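Home > Laundry and Linens > Folding and Storage

How do you fold a big thin cloth on a small surface without it going crooked?

Asked by Rigoberto Cáceres
Jan 23, 2026
Viewed 2,561 times

I have a stack of plain cotton cloths that I use as covers for shelves and baskets. They come out of the dryer fine, but I can't get them folded evenly. My only flat spot is a counter 36 inches wide with a wall on both sides, so I can't walk around it, and the larger cloths take up nearly all of it.

What happens every time is that I fold in half, the top layer slides, and by the third fold the corners are way off. I have tried holding them up in the air and folding them against my chest. That works for towels but these are too limp.

Is there an order of folds that works better in a tight space? I would also like them to come out the same width so they stack in a drawer.

3 answers

Answer from Liis Ots (accepted)

Spread it completely flat first. Most crooked folds start with a wrinkle or a bit of slack under the cloth before the first fold. Put your palms in the middle and push out toward the edges until it lies still.

Then work from the short ends, like this:

1. Turn the cloth so the long side runs left to right in front of you.
2. Take the two corners at the right end, one in each hand. Lift them only an inch or two and carry them over to the left end. Keep the cloth low. If you raise it high, air gets under it and the layer drifts.
3. Set the far corner down first, then the near one. Line up the edges before you smooth anything.
4. Smooth from the matched edges toward the fold. If you go the other way you push the extra fabric into the corners you just lined up.
5. Fold the far edge toward you, to the middle, and then the near edge away from you to meet it. Fold once more along the center.

For the same width every time, cut a piece of stiff cardboard to the width of your drawer space and lay it on the cloth before step 5. Fold over it and slide it out.

Check whether your cloths are square in the first place. Plenty of them aren't after a few washes. If one edge is longer than the other, match the corners on the side that will show and let the back be off. I have one from Drellwood that has been lopsided since the second wash and no method is going to fix it.

Comment from Rigoberto Cáceres: Smoothing toward the fold made the biggest difference. I was doing it backward. I measured one of the covers and it is longer on one side, so that explains part of it.

Comment from Trudy Fairweather: Do you do the cardboard for small ones too?

Comment from Liis Ots: No, only the large ones.

Answer from Bergþóra Oddsson

Fold them while they are very slightly damp. They hold to the counter and don't slide. Leave them open on a rack after that so they finish drying before they go in the drawer, or they will smell.

You can also set something heavy on the left end while you bring the right end over. I use a jar of beans.

Answer from Trudy Fairweather

I just roll mine. Takes no room and no one looks in the drawer anyway.

Comment from Dayana Montoya: Rolling is OK for dish cloths but a large one gets fat in the middle and the drawer won't shut. Liis's way is what I do, except I start from the left because I'm left-handed.

Picture added to the accepted answer: 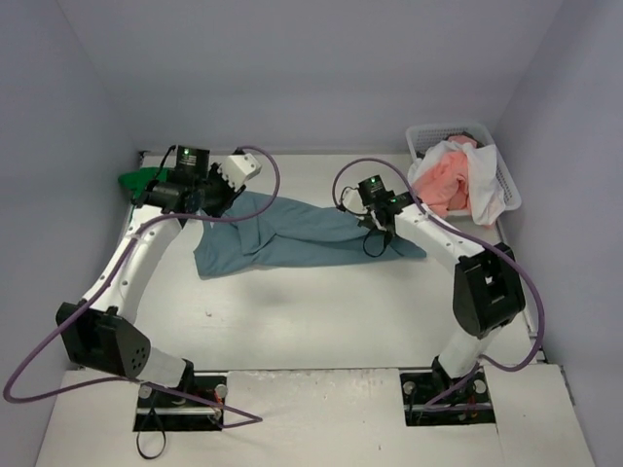 Blue-grey cloth spread out, right end gripped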